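Studio : ce que valent vraiment les astuces pour la petite table ronde

Publié le jeudi 30 juillet, rubrique Petits espaces

On lit partout qu'un guéridon suffit pour manger, travailler et recevoir quand on vit dans une seule pièce. J'ai voulu y croire. Après presque 10 mois à poser mes assiettes sur un plateau à peine plus grand qu'elles, je trie les conseils qui circulent, et il n'en reste pas beaucoup.

Premier conseil, celui du magazine Cikden : « placez toujours l'assiette au bord, côté canapé ». Pour manger, d'accord, on se penche moins. Pour le reste de la soirée, c'est le meilleur moyen de l'envoyer par terre d'un coup de coude. Sur un pied unique, le bord est l'endroit où il ne faut pas appuyer. Je recule l'assiette vers le milieu dès que je lâche la fourchette.

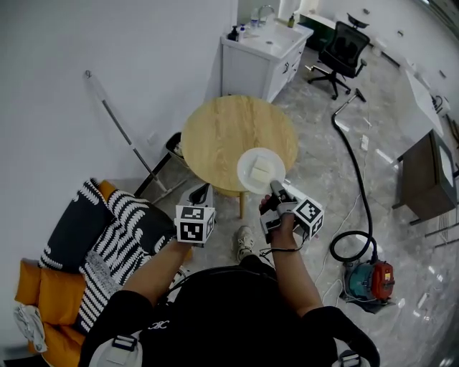 Petite table ronde, assiette blanche près du bord, canapé orange à côté.

Deuxième conseil : couper le gâteau directement dans l'assiette de service, pour économiser une planche. Admettons, si la part est tendre. Avec une pâte un peu ferme, le couteau dérape et l'assiette glisse sur le bois verni. Une serviette en tissu pliée dessous règle la question. Les ronds antidérapants de chez Cedetti font la même chose pour plus cher, et les miens ont pris la poussière en une semaine.

Troisième conseil, le plus répété : débarrasser à deux mains, une assiette à la fois. Là, je n'ai rien à redire. Empiler pour s'épargner un trajet dans une pièce où l'évier est à quelques pas me paraît absurde. On garde l'assiette à plat tant qu'il y a des miettes, on ne la redresse qu'une fois vide, au-dessus de l'évier ou de l'égouttoir.

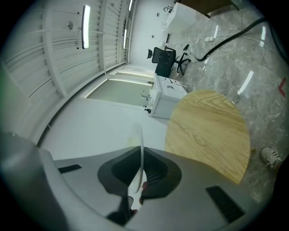 Reste le sol, dont les astuces de table ne parlent jamais. Sur du carrelage brillant, une assiette fine n'a aucune chance, et une goutte de sirop se voit de loin. On m'a vanté le vinaigre blanc pour tout. Sur un carrelage simplement imité marbre, pourquoi pas, bien dilué ; sur du vrai marbre, il attaque la pierre et la ternit. Eau tiède, une noisette de savon noir, serpillière bien essorée. Le « nettoyant express » Egan m'a laissé des traces que j'ai dû rincer 2 fois.

Les câbles, ensuite. Une multiprise au sol dans la zone où l'on mange et où l'on passe la serpillière, je m'en méfie. Les goulottes adhésives Dedham tiennent bien sur une plinthe propre, beaucoup moins sur une plinthe peinte de frais. Je préfère fixer la multiprise sous le bureau et débrancher avant de laver.

Quant à la chaise de bureau à roulettes comme siège d'appoint, essayez avant d'inviter du monde. L'assise est souvent trop haute pour une table basse et la chaise recule quand on se penche. Je la pousse contre le meuble et je sors un tabouret.

J'essaierai en octobre le plateau rabattable dont plusieurs lectrices me disent du bien. Je garde le guéridon en attendant.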